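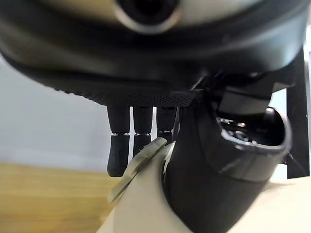

Figure 3. Wrist camera view during the grasp trials: three fingers, the thumb, and a cream-colored object.

3.2 Hand and wrist camera

The hand was mounted on the arm in the shared workshop in March, after the bench supply had been rewired. Each finger has one visible joint gap between an upper and a lower segment. The thumb is much thicker and closes from the opposite side. In the view of Figure 3 it hides part of the nearest finger, and the middle fingertip is lost behind the object. We therefore did not use fingertip position from the camera to decide when a grasp had closed. Motor current was read instead, through the Reron driver board, and a grasp was marked closed after 16 readings in a row above the threshold.

Trials were run over 11 evenings and gave 3,907 logged grasps. Logging used the Tonutia scripts with the default settings, except that the camera exposure was fixed. Grasps in which the driver board reset were dropped before the analysis in Section 4.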